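**Interlocking foam mats** are soft tiles with jigsaw-style teeth that press together into one larger surface. Most people know them from playroom floors, yet they do very nicely on a tabletop too — a can of soda set down on foam makes hardly a sound. Light blue is a perennial favorite.
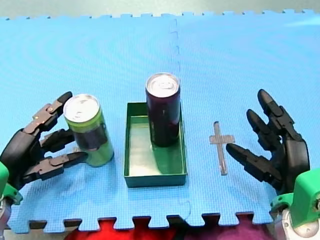 ## Use with trays

A shallow tray is the mat's usual companion, and a green one looks rather cheerful on blue. In her little handbook for the Wellmont craft rooms, Li-hua Tang suggests keeping tall, slim cans in a low-walled tray, where they are easy to find and easy to carry off again when the afternoon is over.
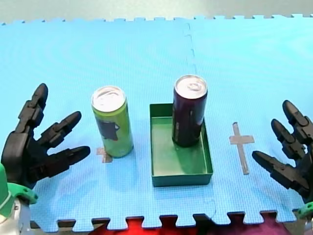 Salamatu Quartey, writing for the Zatcombe newsletter one January, preferred to leave her tiles joined all year and simply wipe them down every Friday. The seam between two tiles stays faintly visible, however snugly they are pressed together.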